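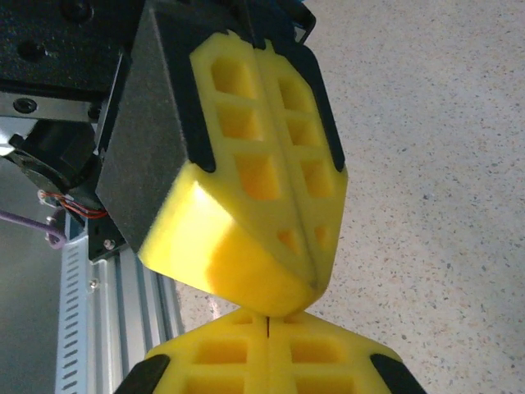 Ticket 3182
Opened: 3/1/25
Opened by: Jinfeng Deng
Assigned to: Jerome Espiritu
Location: Skoltton building, room 324
Item: Zelaretti wall cabinet, left door
Priority: Low
Status: Closed

Problem reported
The left door of the cabinet over the counter will not stay shut. It closes, then drifts open by an inch or so. The right door is fine. I tightened the handle screws and that made no difference. The shelves are not overloaded, mostly paper towels and boxes of bags.

Jerome Espiritu
Does it drift with the shelves empty too? Please also check whether the top and bottom hinges are both clicked onto their plates. On these cabinets the bottom one can look seated when it is only hooked at the front.

Jinfeng Deng
Emptied it and tried again. Same thing. Both hinges are clicked in. There is a gap at the top corner on the handle side that the right door doesn't have.

Jerome Espiritu
Sounds like the door has dropped. On each hinge the screw nearest the door moves it side to side. The one farther back moves it in and out. Height is set by the two screws on the mounting plate. Loosen those on both plates, lift the door until the top edge lines up with the right door, and tighten again. Don't take them all the way out.

Jinfeng Deng
Done. The doors line up now and the gap is gone. Still opens, but only half an inch.

Jerome Espiritu
Try the catch. It should be a small white block inside the frame at the top. Press the door closed by hand and see if the plate on the door touches it.

Jinfeng Deng
It doesn't touch. The block is loose and one of its two screws is missing. I couldn't find it in the cabinet or on the counter.

Jerome Espiritu
I'll bring a screw and a spare catch. Leave the door as it is.

Jerome Espiritu
Visited the room. The hole was stripped, so I filled it and fitted a new catch 3 mm farther forward. Door closes and holds. Opened and shut it 29 times, no drift. Shelves can be refilled.

Jinfeng Deng
Refilled and still shut the next morning. OK to close.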